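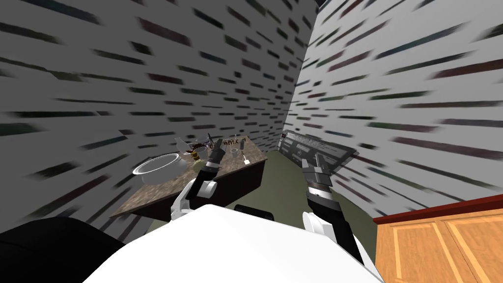

The two-armed robot at the counter in the Cimon kitchen simulation. Rendering: Imard robotics club

The robotics club at Imard does not own a robot. Its members work in a simulated kitchen called Cimon, where a two-armed machine stands at a stone counter and is driven from a laptop by whoever has the next slot on the sign-up sheet.

Each run starts from the same written card. The card names the object, the arm to be used and the place the object has to end up. A run stops at 90 seconds whether the job is done or the mug is on the floor. Since April the club has logged 3,000 runs, failures included.

"The failures take longer to label," said Chidubem Jibrin, who leads the club. "You have to say at which step it went wrong, and two students will pick two different steps."

Labels are checked by a second student before a run enters the log. Where they disagree, the run goes back on the screen at the next meeting.

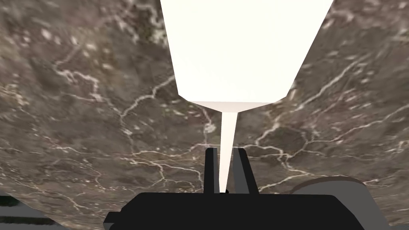 STUDENT PROJECTS

The funnel is the object members argue over most. The render shows it held by its spout, point down between the two fingers, with the wide body above. A grip that low leaves little surface to hold, and a small turn of the wrist moves the top a long way. One group wants the grip raised to where the spout meets the cone. Another wants to keep the low grip and slow the arm.

Both versions will be run at the Alell meet, where Imard is entered in the kitchen class against a team from Manalastas. Entries are scored on finished runs only. Jibrin has asked for the wrist speed limits to be frozen before then, and the low-grip group has not yet sent in its numbers.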